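Handheld gripper drops the shirt halfway through a fold, left unit only

Asked in: Grippers and end effectors
Viewed 527 times

We run a pair of Histus handheld grippers for laundry folding takes. Right one is fine. Left one closes, holds a second or two, then lets the cloth creep out as soon as you pull against it. Worse with T-shirts, towels are ok. Started in February after I swapped the finger pads. 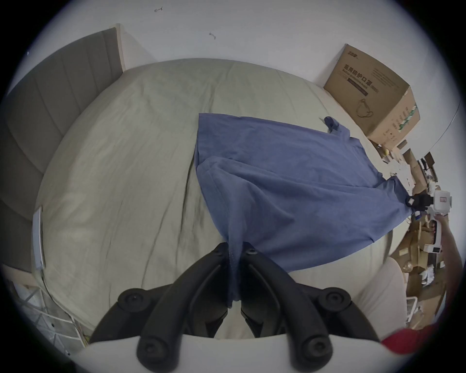

Things tried so far: cleaned the pads with alcohol, re-ran the zero, swapped batteries between the two. No change. With a shirt stretched between both units like that, a hem pinched at one end and a corner clamped at the other, you get a straight crease from the pull and thats exactly when mine slips. Close reading in the log says 372 on the good unit and 206 on the bad one, same shirt. Do I need a new motor or is it something dumb? Would rather not send it back to Prarcombe, last time took forever.

3 answers

Answer 1 (accepted)

Not the motor, or prob not. 206 against 372 sounds like the zero was taken with the jaws not fully shut. New pads are thicker than worn ones, so the tips touch early and the thing thinks its done.

Power off. Back off the screws at the finger joints, half a turn, dont remove them. Push the tips together by hand till they meet flat along the whole pad.
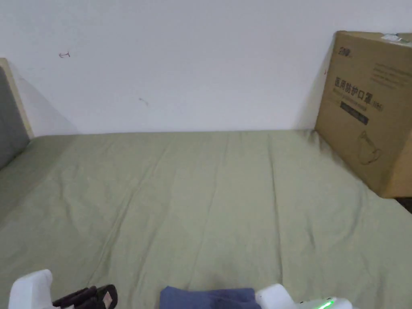

Hold them there and snug the screws back down, a little on one side, then the other. Power on, wait for the light to go steady, THEN run the zero with nothing in the jaws. If you zero with cloth in there you are right back where you started. Close it on a strip of paper after and tug. Paper should tear before it slides.

Also check the pads went on with the ribs facing the right way. Did that wrong myself on a Peng set and lost an afternoon.

Answer 2

had this. new pads fixed it. the cheap ones are junk

Comment on answer 2: he said it started AFTER new pads

Answer 3

Agree with the first answer, adding how I check ours afterward, takes two minutes.

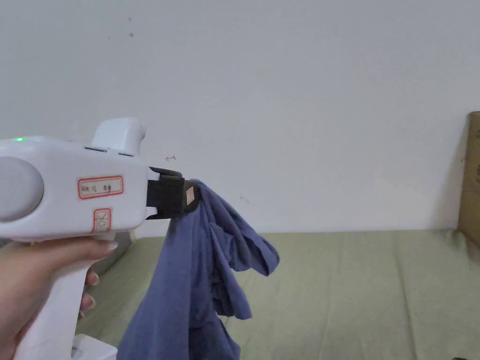 Hang test. Clamp one corner of a shirt, lift it clear and let the rest dangle, folds and all, with the handle upright in your fist. Keep still and watch the cloth right at the jaws. If it creeps there, redo the screws. If it holds, give it a shake and look again. Write the date of the last zero on tape on the housing too, we kept mixing up which unit had been done.

If it still slips after all that, look at the cable where it goes into the handle. We had one from Rostier with a half seated plug, same kind of low numbers.

Comment from asker: was the zero. reads 2 off the right one now, good enough. thanks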